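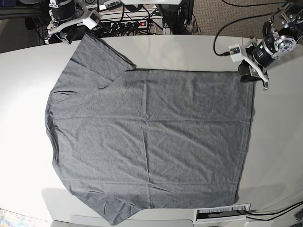

Short-sleeve tee in heather gray, laid flat.

Donance Midweight Blank Tee
Style 3,851
Sold by the piece or by the case of 50

The Midweight Blank is the shirt most of our print customers start with. It has a crew neck, set-in short sleeves and a straight hem, with no pocket and no outside label. We sell it to screen printers, school groups, restaurants, summer camps and anyone else who needs a plain shirt that can be reordered later in the same cut.

Fabric

The solid colors are all cotton. Heather Gray is a cotton and polyester blend, and the polyester is what gives it the mottled look. Because the two fibers take dye differently, Heather Gray varies a little from one dye lot to the next. If you are dressing a group and want every shirt to match, order the full quantity at one time and write "single lot" in the order notes. We will fill it from one lot or contact you before shipping.

The knit is a plain jersey. It is heavier than the Brennan Light Tee and lighter than the Cullik Work Tee. All three come in the same size range, but the Cullik is cut wider in the body, so check the chart before you mix them in one order.

Sizes

Youth S through Youth XL
Adult XS through Adult 4XL

Adult shirts are a regular fit. If you are between sizes, take the larger one. Youth shirts are shorter in the body and should not be used as a substitute for adult XS.

How to measure: lay a shirt you already own on a flat surface and smooth it out without stretching it. Chest width is taken straight across, one inch below the armholes. Body length is taken from the highest point of the shoulder, next to the collar, down to the hem. Compare those two numbers with the size chart. Sleeve length is also on the chart, measured from the shoulder seam to the cuff.

Colors

White, Natural, Heather Gray, Charcoal, Black, Navy, Forest, Brick, Gold. Gold is not stocked in youth sizes. Natural is undyed and may have small flecks in the yarn. We do not accept flecks as a reason for return on Natural.

Shrinkage

Cotton colors shrink slightly in length the first time they are washed and dried. Heather Gray shrinks less. The size chart gives measurements before washing. For a snug or short wearer this won't matter much, but tall customers may want to size up in the cotton colors.

Printing notes

Water-based and plastisol inks both work on all colors. On Heather Gray, use a low-bleed white or an underbase if the design has large light areas, and keep the dryer temperature at the low end of what your ink allows. Run a test shirt first. Heat transfer vinyl is fine. For direct-to-garment printing we suggest the cotton colors, as blends hold less of the ink.

Shirts come folded, and the fold lines will show when you open the case. A few seconds under the heat press before printing takes them out. Do this for any design that crosses the middle of the chest, where a crease can leave a gap in the ink.

Printed or opened shirts can't be returned unless there is a fault in the sewing or fabric. Please check the shirts before you print.

Care

Machine wash cold with similar colors. Tumble dry low. Do not use bleach on anything except White. If the shirt is printed, turn it inside out for washing and do not iron over the print. Wash Brick and Navy separately the first time.

Packing and shipping

Single shirts ship in a paper mailer. Full cases hold 50 shirts of one size and one color, in bundles with paper bands. Mixed cases are possible but are packed by hand, so allow one extra working day.

Stock orders leave our Wadarmont warehouse within 96 hours. Orders of 200 shirts or more may be split into two shipments if one size is short. You pay for shipping once in either case. Orders placed before noon are counted from the same day.

Pickup at Wadarmont is available. Choose "pickup" at checkout and wait for the ready notice before you drive over. The counter closes at 4:30 p.m.

Returns

Unwashed, unprinted shirts may be sent back for exchange or refund. Full cases must be unopened. Include the packing slip. Return shipping is paid by the customer unless we sent the wrong item.

Samples

You can order one shirt in any size and color at the case price. Limit one sample per style for each account. Sample orders ship by the slowest method and do not count toward volume pricing.

Related items

Brennan Light Tee
Cullik Work Tee
Donance Midweight Long Sleeve
Donance Midweight Youth Tee, tagless

Forest in Adult 3XL and 4XL is out of stock until August. Back orders are open.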